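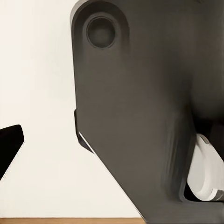
How to get a stripped screw out of a cabinet hinge

Posted 2023-05-26

You had one screw left. The other three came out like lambs, and the fourth now has a nice round crater where its cross used to be. Put the drill down. The drill is how you got into this.

What you need

A wide rubber band
A hand screwdriver, one size bigger than the one you've been using
Locking pliers
A screw extractor, if it comes to that
A hardwood dowel and wood glue for the hole

Step 1. Clean out the head

Pick out any paint and metal crumbs with a pin. My kitchen doors came from Gastow and had been painted by every owner since, so this took longer than the rest of the job.

Step 2. Try the rubber band

Lay the band flat over the head, press the bigger screwdriver into it and lean on it with your whole weight. Turn slowly. If it slips, stop and move the band to a fresh spot. After 4 tries, give up on it.

Step 3. Grab it

If the head stands up even a little, clamp the pliers on it sideways and turn the whole thing counterclockwise. You will scratch the hinge. The hinge had it coming.

Step 4. Use the extractor

Mine is from a Skemo set that cost less than lunch. Drill a shallow hole in the center of the screw, flip the bit to the threaded end and run the drill in reverse, as slow as it goes. Wear eye protection – the bits are brittle and they hold grudges.

Step 5. Fix the hole

Glue in a piece of dowel, trim it flush and leave it overnight. Drill a pilot hole 2 mm wide before you put in a new screw, and drive that one by hand.

A note on replacement screws

Kozan hinges take a short, flat-headed screw. Check the length against the door before you tighten anything. I didn't, last August, and the point came out through the front panel at eye level. It's covered by a sticker of a lemon now.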